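Home | News | Fixtures | Club | Tickets | Partners | Contact

Dorwood FC agrees five-year shirt and stadium deal with Zaltiretti

17th March
By Dorwood FC Media Office

34 shares | 11 comments

Dorwood FC has signed a five-year commercial agreement with the sportswear maker Zaltiretti, covering match shirts, training wear and the naming of the east stand. It is the longest sponsorship contract the club has entered into.

The agreement begins when the current deal with Taltel runs out at the end of the season. Taltel has been the front-of-shirt sponsor through two promotions and will stay with the club as a smaller partner, with advertising boards on the west side of the ground and its name on the back of the women's team shirts.

Zaltiretti will supply kit to the men's, women's and academy sides. Until now the three have bought their kit under separate arrangements, and the academy has often worn designs a season behind the senior teams. All age groups will wear the same home shirt from the opening day of next season.

Helmi Pelkonen, chief executive of Dorwood FC, said the length of the contract had mattered as much as its value.

"We have lived from one short deal to the next for a long time," she said. "Every second summer we were back at the table, and we could not tell the coaches what money they would have for the following year. Now we can set a budget and keep to it. It does not make us a rich club. We will still have to sell players when the right offer comes in."

The value of the contract has not been made public. The club can confirm that payments are fixed for the first two seasons and will then rise or fall according to league position. There is a further payment if either senior side reaches a domestic cup final. Nothing in the agreement gives Zaltiretti a shareholding in the club or a seat on the board.

Part of the first payment will go towards the east stand, which will be known as the Zaltiretti Stand. The stand holds 1,720 people and has had no major work since its roof was replaced. The building firm Heinonen will add 200 covered seats at the north end, where there is now open terracing, and will rebuild the turnstiles and toilets. Work starts in April behind hoardings, and the stand will stay open for the remaining home matches.

Season ticket holders in the stand will keep their seats. A small group in the two rows nearest the terracing will be moved for the rest of the season and will be contacted by the ticket office. They will be offered first choice of the new seats at the price they pay now.

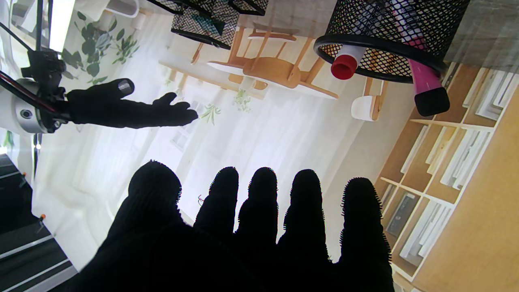

Prices elsewhere in the ground are frozen for one more season. The club looked at a rise in the family section and decided against it after sales there reached 663, the highest figure since the section opened. Junior tickets will also stay at the present price – this includes under-eights, who are let in free with a paying adult.

The new home shirt will keep the green and white halves. The away shirt will be chosen by a vote of members, who will receive three designs by email in April. Zaltiretti has agreed that neither shirt will be replaced more than once every two seasons, a point the supporters' trust had asked the club to raise in the talks.

Replica shirts will be sold from the club shop and online. Adult shirts will cost the same as this season's. Taltel shirts still in stock will be sold at half price from the last home match.

"Supporters told us they were tired of buying a new shirt every August," Pelkonen said. "We put that to Zaltiretti early on and it was settled quickly – more quickly than the stand, I should say."

The contract includes an option for both sides to extend after the fourth season. Zaltiretti does not currently supply any other club in the division.

Season ticket renewals open in April for existing holders, with remaining seats going on general sale once the renewal period has closed. Press enquiries should be sent to the Dorwood FC media office.

Share this story | Print | 11 comments

Previous | Next | Back to News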